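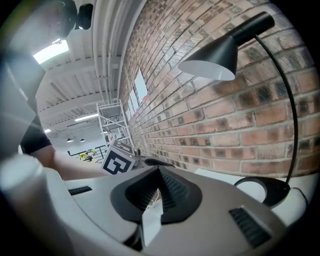

Shop Floor and Workplace Forum > Automation > Teaching grippers by hand, what does it do to your job?

ekness_packer
Posts: 14

Good evening to all. I work in the packing hall at the Ekness site. In September our company started a program where some of us leave the line for part of the shift and go to the old brick building. There we do ordinary table work with a gripper that you hold in your hand. It records the movement, and later this is used for the robots which will come to the hall.

My question is to people who have done this longer. What did it change for you? My supervisor says nobody loses hours. I would like to believe it, but I also see that I am the one who shows the machine how to do my work.

trandbridge_lou

We have had the same thing at Trandbridge for two years. In my case the hours stayed and the work changed. Before, I packed small parts the whole day. Now I pack in the morning and after lunch I do recordings. My back is better, my wrist is worse. The gripper is not heavy when you pick it up, but ask me again at four in the afternoon.

Pay is the thing to watch. Recording was counted as "light duty" for us until we complained.

halfshift

Sorry but I do not agree with the calm tone in this thread. You are training your replacement and they pay you the normal rate for it. At Stolcombe there were 14 people on the evening shift before the arms came. Now there are 5. They were not fired, this is true. When somebody left, the place was not filled. It is the same result, only slower.

trandbridge_lou

@halfshift I do not say it cannot happen. I say it did not happen on my shift. Stolcombe was also losing orders in that period, so it is hard to know which part is the robots.

halfshift

The orders came back. The people did not.

ebise_adugna

Hello, Ebise Adugna here, I use my own name because my manager knows my opinions already. I am a team lead for the recording work at Wako, and before that I was on the line for many years.

I think both of you are right about your own place. From my side I can tell which things made a difference for the people.

The recording room matters more than I expected. A good lamp on the table, a chair close by, daylight if you can have it. When they gave us a storage room with no window, people asked to go back to the line after a week.

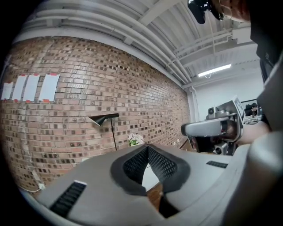
Things I would ask for in writing

1. The rate for recording hours. It should be the same as your line rate or higher, and it should say so on the pay slip.

2. A limit on the time with the gripper. We have 4 hours in one shift, with breaks inside. Before this limit the wrist complaints were many.

3. What happens with bad takes. We did 1054 takes in the first round and a good part was thrown away. In the beginning the count of good takes was used to compare workers, and this made a very bad mood. New people are slow, and they should be allowed to be slow.

4. Who is trained to work with the arms when they arrive. For me this is the most important one. If the answer is "an outside company", then I would start to worry like halfshift.

ekness_packer

Thank you Ebise, this is very useful. I asked about number 4 today and the answer was "it is not decided." Number 3 I did not think about at all. We also have a list with the takes per person, it is next to the coffee machine.

halfshift

Take a picture of that list and show it to your union rep. And number 4 "not decided" means outside company.

trandbridge_lou

Or it means not decided. With us it took until spring, then they trained up to 5 of us, and I am one of them. I still would do it again, but I would ask for the money first.

ebise_adugna

@ekness_packer Ask again in a month and ask by email, so there is an answer you can keep. About the list, we asked for the names to be removed and only the team total stayed. It was done the same afternoon.

ekness_packer

I will write the email tomorrow before my shift and tell you what they answer.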